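Trirport Heritage Trust
Press release
For immediate use

Second season of digging confirms medieval tile kiln at Heydari Field

Archaeologists working on farmland outside Trirport have uncovered the remains of a medieval tile kiln, along with a large dump of broken and misfired roof and floor tiles. The work was carried out by Kurkometti Archaeology for the Trirport Heritage Trust and finished at the end of May.

The kiln lies at the lower end of Heydari Field, close to the stream. It was first suspected when the tenant farmer, Nima Bakhtiari, ploughed up pieces of burnt clay and green-glazed tile along the headland. A geophysical survey showed two strong readings side by side, and a small trench dug in the first season reached the edge of a brick-lined flue before the weather closed in.

This year the team opened a trench 32 metres long across both readings. The eastern one proved to be the kiln itself, a rectangular structure with two parallel flues and the lower courses of the arches that carried the oven floor. The floor has gone, probably robbed for building material, but the stokehole survives with layers of ash and charcoal still in place. The western reading was the waster dump, filling what seems to have been an old clay pit.

From the dump the team recovered 155 pieces of decorated floor tile, together with many crates of plain roof tile that are still being sorted. The decorated pieces carry at least five designs, including a lion in a circle, a simple fleur-de-lis and a border of interlaced rings. Several have stuck together in the firing.

Golnar Ansari, who directed the excavation for Kurkometti, said: "We had hoped for a kiln and we have a good one, but the dump is what will keep us busy. Some of the designs match loose tiles found in the churchyard in the nineteenth century, and until now we didn't know where those were made. The charcoal from the stokehole has gone off for radiocarbon dating. On the style of the tiles alone I would put the kiln in the fourteenth century, but I would rather wait for the laboratory."

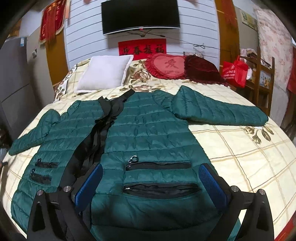
The excavation was dug by a small professional team with help from local people, 55 of whom took part over the season. Training was given on site in trowelling, planning and finds washing. Pupils from the two nearest primary schools visited during the final fortnight and worked through sieved soil from the stokehole.

Estela Farías, finds specialist, is leading the study of the tiles. Each decorated piece will be drawn, photographed and recorded in Clirnivora, the trust's online finds catalogue, where the first entries can already be viewed free of charge. Samples of the clay will be compared with material from the banks of the stream to see whether it was dug on the spot.

The trench has now been backfilled. The flues and stokehole were covered with a protective membrane and clean sand before the topsoil was put back, and the field has been returned to pasture. There is nothing to see on the ground, and the trust asks people to keep to the public footpath along the northern boundary. Metal detecting is not permitted anywhere on the farm.

A display of finds will open at Trirport Museum in the autumn. It will include a reassembled panel of the lion tiles and a cutaway model of the kiln. Homa Farahani, the museum's curator, said: "People have been walking over these tiles in the church for centuries. It will be good to show them next to the ones that went wrong."

A full report will be published once the dating results and the clay analysis are complete. No further digging is planned at Heydari Field for the time being, although the trust hopes to survey the neighbouring field for traces of drying sheds and workshops.

Ends

Notes to editors

1. Wasters are tiles or pots spoiled during firing and thrown away close to the kiln.
2. The land is privately owned. Requests to visit or film must be made through the trust.
3. Golnar Ansari and Estela Farías are available for interview by arrangement.

Media contact: Nazanin Jalali, Press Office, Trirport Heritage Trust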